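House rules for simulated robots

I love rules. I really do! Hortensia Durán and I have been rewriting the Gresura checklist since March, and it's down from 44 items to 8. These two are my favorites.

1. Fingers open before you go into a tight corner. Open, apart, nothing held, and only then do you move in.

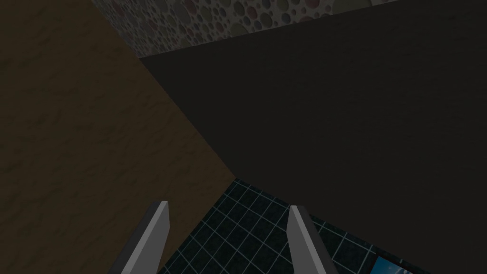
2. Both arms where the head can see them before going near a door. I used to think this was fussy (sorry, Hortensia!) and now I'm its biggest fan.
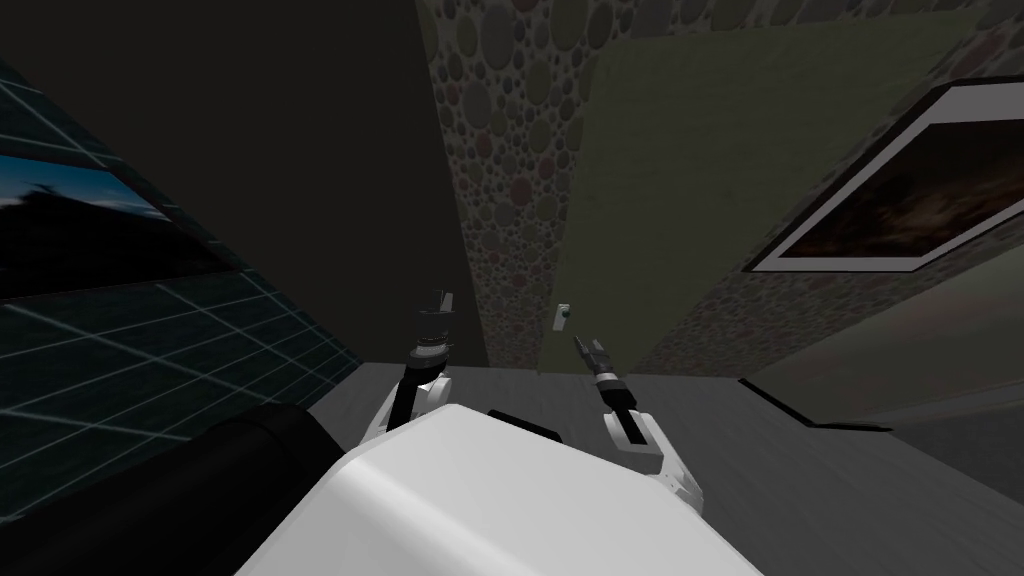
Ferdinand Grabner wants the same wording for simulation and for hardware, and I'm all for it. If a habit is sloppy in sim, you'll carry it straight over to the real arms. We've logged 86 runs under the new list so far, and I'm pushing for 2000 before we freeze it. Next up is the stop rule, which still takes up half a page!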